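Walls and Ceilings > Hanging and Fixing
Adhesive strips vs. nails on painted drywall, mixed frame sizes

cuderness_dan
Started 18/03/2019
I'm putting up one large frame and a group of small ones on half-inch drywall. The paint is a flat latex, one coat over primer. The large frame doesn't line up with any stud. Options so far are adhesive strips, angled nail hooks, or a pair of threaded anchors. I would like to avoid patching later, but I care more about the large frame staying level. What are people using?

Clesitden
Nail hooks for the small ones. For the large one use two hooks set apart, with a D-ring on each side of the frame and no wire. A wire on a single hook lets the frame rotate every time a door shuts.

plumbline80
Disagree on the hooks for small frames. Strips hold well if the wall is cleaned with rubbing alcohol first and left to dry. Press each one for the full time on the package. Most failures I've seen came from skipping the cleaning or from hanging over fresh paint.

Clesitden
Flat latex is the problem. The strip bonds to the paint, and the paint lets go of the primer. I pulled 12 strips off a hallway last May and 9 of them took paint with them. A nail hook leaves a hole you can fill with a fingertip of spackle.

plumbline80
Did you pull them straight down along the wall, or out toward you? Out will lift any paint.

Clesitden
Straight down, slowly. It was cheap paint, I'll give you that.

M_Navarro
Whichever fastener you pick, do the layout first. Cut a paper template for each frame and mark the hanging point on it, measured from the top edge with the hardware pulled tight. Tape the templates up and check the top edges with a level. Then mark through the paper. Measuring from the ceiling is a bad idea in most houses because the ceiling line is rarely level.
– Maribeth Navarro, Tiongson

cuderness_dan
Mine is out by 2 inches over the length of the wall, so that explains the curtain rod. Do I follow the ceiling or the level for the large frame? It will be fairly high up.

M_Navarro
The level. If it looks wrong against the ceiling, drop the group until the gap is wide enough that the eye stops comparing the two.

lurosness_trim
I would split the difference. On a high frame people see the slope against the ceiling before they see anything else. True level isn't much comfort if it looks crooked from the couch.

plumbline80
Then every frame near it has to be off by the same amount. No thanks.

lurosness_trim
Only the top one. I've done it twice and had no complaints. Also, what is going in the frames, and does it all have the same depth? Anything thick, like a puzzle on a backing board, needs a deeper frame and sits farther off the wall.

cuderness_dan
Paper prints, apart from one puzzle board that may go up later.

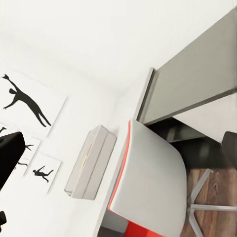
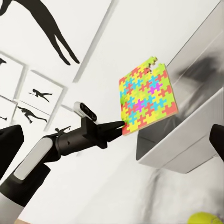 First one is the prints, large one above the small ones. Second one is the puzzle board, square.

Clesitden
White frames on a white wall will hide a small error in spacing. I'd still use two hooks on the large one. For the board, weigh it along with its frame before you buy hardware, and get a depth measurement at the corners.

plumbline80
Strips for the small ones. I'm not moving on that.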